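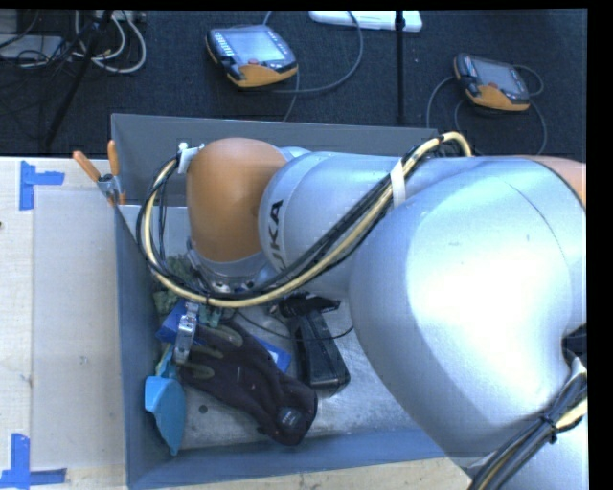
Posted by the Golton workshop page, April 3, 2022

Bin day at Golton

Quick one, more words when theres time. Sorting out the odds and ends that have piled up since February. Everything goes in the gray metal bin first, then gets a shelf or gets tossed.

Gray bin, pale wood tops next to it. Floor of the bin pretty scuffed by now. Still going strong.

Dark work glove, olive-gray patches on the fingers. If you're missing one, shout. Unclaimed stuff goes after 2 weeks, same as always.

Wood tops get oiled next, then the Grestano shelves. Bring your own rags, we are definately out.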